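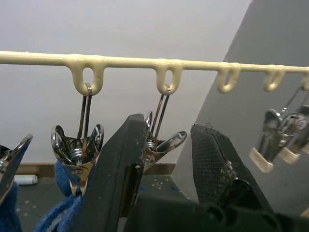 Dropped clips and a late stop: the hanging cell at Plerneck

The laundry handling cell at Plerneck has one job at present, which is to take small items of cloth on and off a clip hanger. It was stood down in May after the arm kept moving with a clip caught on one of its fingers. The hanger was pulled off its support and the wrist came within reach of a technician who had stepped in to free the cloth. There were no injuries. The cell engineer agreed to go through the fault report on condition that the discussion stay with the engineering.

The hanger is a moulded plastic rod with loops along its underside. Each loop carries a metal clip on a thin wire hook, so the clip can swing and also rotate. "From a control point of view it's a row of pendulums," the engineer said. "You touch one and its neighbour moves. The jaws on these are curled outward, so there is always an edge facing you that can catch."

On the day of the fault the arm was working on its 17th cycle of the morning. It approached from below with the fingers open, intending to pass either side of a clip, close on the arms and squeeze. One finger went under the curled jaw of the adjacent clip instead. The squeeze completed normally and the cloth was released. The arm then began its retract with the second clip still hooked.

The controller should have tripped at that point. The force limit on the retract move was set to 30 newtons, a value carried over from an earlier job with rigid bins. "Thirty is fine for a bin," the engineer said. "A hanger like this weighs next to nothing. It came away well under the limit, and as far as the arm knew it was having an ordinary retract."

The vision check did not help either. It was provided by a package called Villamik, which the site runs on the wrist camera feed, and it was configured to confirm that the target clip had opened. It had no test for contact with any other clip. Polished metal made matters worse. The jaws reflect whatever is in front of them, including the black fingers, and the segmentation in the log assigned part of one jaw to the gripper for 14 consecutive frames.

Asked whether the technician should have been inside the fence line, the engineer drew a distinction. The cell was in reduced speed mode, in which entry was permitted under the site procedure as then written. "The procedure was followed. The procedure assumed the arm would be holding position between cycles, and it wasn't, it was partway through a retract with a hanger swinging off it." The technician used the pendant stop. The log shows 2 seconds between the hanger coming free and the stop registering, most of it the time taken to reach the pendant.

The finger pads were examined afterwards by Foulkes, the firm that maintains the tooling. They are a mesh material, and Foulkes reported fraying along the edges. The engineer does not regard that as the cause, but would not rule out a contribution. "A loose fibre can hold a wire hook. We couldn't reproduce it on the bench. I've left it in the report as open." Pads are now inspected at the start of each shift and replaced on any visible fraying, and the finger plates are wiped down at the same time.

The larger changes are in the motion program. The retract is split into two moves: a short withdrawal straight down, with a pause, then the full retract. During the pause the force reading is compared with the reading taken before the approach, and a difference of more than 1.5 newtons holds the arm and sounds the alarm. Entry now requires a protective stop in every mode. Sostau, the integrator, supplied the revised interlock wiring and signed it off on 6th November.

The new threshold has a cost. Damp cloth drips and swings, and a heavy item on a neighbouring clip can set off the comparison with no contact at all. The engineer calls these nuisance holds and has no plan to tune them out yet. "Somebody walks over, looks at it and resets. I can live with that for now."

Approach geometry is the item still outstanding. Coming in from below puts the finger tips among the jaws of whatever clips hang nearest, and spacing on the rod leaves little clearance for plates of that width. A narrower finger has been drawn up but not cut. Side entry was tried — it cleared the jaws but pushed the clip along its loop before the fingers had closed. The engineer expects to run the narrow finger first on bare clips, with no cloth, and to leave the speed limit where it is until that testing is done.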